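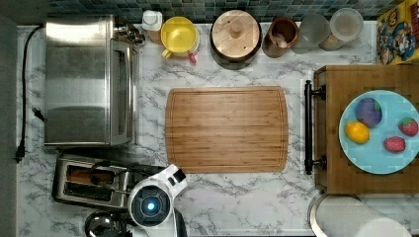
My counter as of this morning, toaster oven side

Two cutting boards out all the time, or am I just hogging my own counter?

Posted by varghese_kitchen in Small Kitchens

So I moved into a place with marble-look counters in November, and I love them, but I have managed to fill them up already. Along the backsplash I've got the canister with the wooden lid, the spoon crock, a couple of jars and the cereal (it does not fit in any cabinet, I've tried). Toaster oven and regular toaster are on the left. Then the bamboo board sits in the middle and the big butcher block is next to it, and that's pretty much my whole work area gone.

The plate on the butcher block is my kid's play fruit. It lives there now, apparently.

What I want to know is whether people really leave two boards out. The butcher block is heavy and I don't want to haul it in and out of a cabinet every night. The bamboo one has a juice groove, so I use it for tomatoes and melon and stuff. Also, is the toaster oven OK where it is, or does it need more breathing room?

trosberg_lane
2 replies in this group, mostly about grout, so take this for what it's worth — but yes, leave the heavy one out! Mine hasn't moved in years. I'd stand the bamboo one up on its edge against the backsplash once it's dry, behind the jars if you can scoot them forward a little. Thin boards like that take up almost nothing standing, and you get the whole middle of the counter back. Just don't put it away damp or lean it flat against the wall, mine got a nasty gray stripe along the bottom that way.

For the toaster oven, look in the manual for the clearance. They're all different. I keep everything off the top of mine, and I pull the cereal and paper towels well away when it's on. My outlet is behind it too, so I unplug the regular toaster when I'm done and tuck the cord back.

kestotel22
get rid of one toaster, problem solved

brurnano_home
I wouldn't get rid of either if you use them both, but try putting the two-slot one in a cabinet for a week and see if you miss it. I did that and ended up taking mine back out after some 2 days because my husband wants his bagel.

One more thing on the butcher block: oil it, and lift it up now and then to wipe underneath. Crumbs get under there like you wouldn't believe. I put a damp dishcloth under mine when I'm chopping so it doesn't slide, then take it out after. And give the fruit plate its own spot on a low shelf, my daughter was thrilled to have her own "pantry" and I got my board back!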